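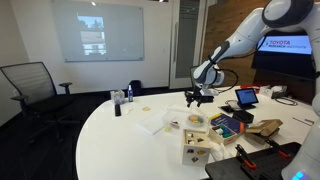 4. Moving your saved games to the Pallano

Good news: you can bring everything across, including half-finished games from your old Tranden. Set aside an evening and enjoy it, it's lovely seeing your old saves pop up again!

1. Switch on both consoles and join them to the same home network.
2. On the Tranden, open Settings, then Storage, then Send to another console.
3. Type in the code shown on the Pallano. It lasts for 3 minutes, and you can ask for a new one as often as you like.

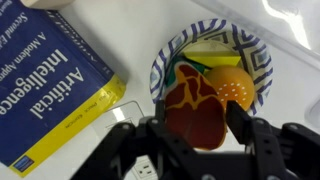
4. Tick the games you want. Saves are tiny (my own 283 took up less room than one racing game), so go on, tick the lot.
5. Press Start and leave both consoles switched on until the bar reaches 100 per cent.

Caution: do not delete anything from the Tranden until you have loaded at least one save on the Pallano.

Note: if you see error 3675, the Pallano needs the December update. Install it, restart, and begin again from step 2.

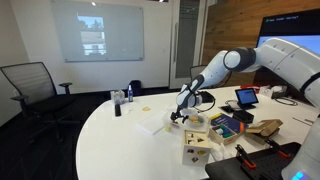 6. Sign in to your Zokenance account on the Pallano and choose Match trophies. Your full list should appear, right back to your very first one!

Discs from the Hudec range need a separate patch. See section 5.

Section last revised 22/04/2024 by Vendula Zelenák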